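Flosmont lab opens its toy-sorting recordings to all

October 7, 2026

A robot arm in Flosmont has spent most of September picking up toys, and the people who guide it could hardly be happier with how it went. The Stotetti project passed 2,000 recorded pickups last month, and the whole set is now free for anyone to download and train on.

Each recording is one short turn. A person steers the arm by hand controls, chooses an item, closes the gripper on it and moves it to a box. The arm's joint positions are saved along with the video, so a learning system can study what the person did and try to do the same with things it has never met before. The turns that went wrong are saved too — dropped, pinched, rolled off the table — and are marked as misses.

What makes the set fun to look through is the mess! Many earlier collections used a few neat blocks set well apart. Stotetti heaps everything together, hard things and soft things, and lets the person at the controls work it out. A plush bear has to be grabbed very differently from a soda can, and a spiky rubber ball is different again. Then there are the washcloths, which flop over whatever is underneath and change shape every time they are touched.

The items go into a wire-mesh tray on a green cloth, with the boxes close by. Every box has a colored top with a hole in it, so letting go over the right spot is a skill of its own. Between turns the pile is stirred up and poured back, so no two starts look the same. 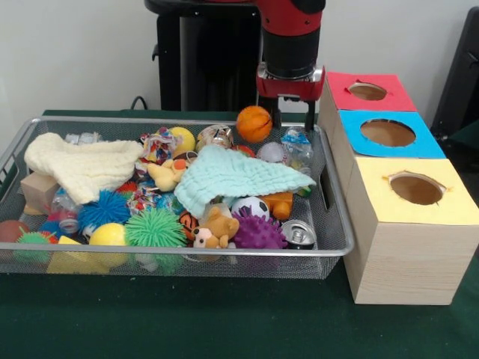
Cloth is where most systems still fall apart, according to Dierckx, and a set with this many covered objects should have come along years ago. A model that has only seen tidy tables will go straight for the brightest ball and never think to move the towel first. Dierckx would like to see even more fabric next time, including socks, and would happily give up a few of the balls to get it.

The project team agrees about the socks. They are already on the list for the second round, together with paper bags and a few things with long straps.

For now there is plenty to dig into. The first round was recorded over 18 working days, with 24 people taking turns at the controls. Some had years of practice and some had never touched a robot before, and the project kept both kinds on purpose. New drivers tend to slow down right above an item and adjust several times before closing the fingers, while the old hands come in at an angle and nudge things aside on the way down. Both styles are in the files, labeled by experience level, and it will be exciting to see which one the learning systems copy better.

Early tests have been run on a small model trained only on this set. It does well with balls and blocks, fairly well with plush toys, and poorly with anything lying under a cloth. It has also picked up one habit straight from its teachers, a little pause and wiggle just before the grip. The team has decided to leave that in.

A second group in Cundcombe is now setting up a matching table with the same kind of tray and its own mix of household items. If the two sets fit together as planned, a model trained in one place can be tried out in the other without changing a line of code — a big step for a project that began with a single arm and a pile of toys.

The download comes with a short guide and a list of all 44 items used in the first round. Groups that want to add their own recordings can find the table measurements and the file layout on the Stotetti project page. Entries for the second round are open now.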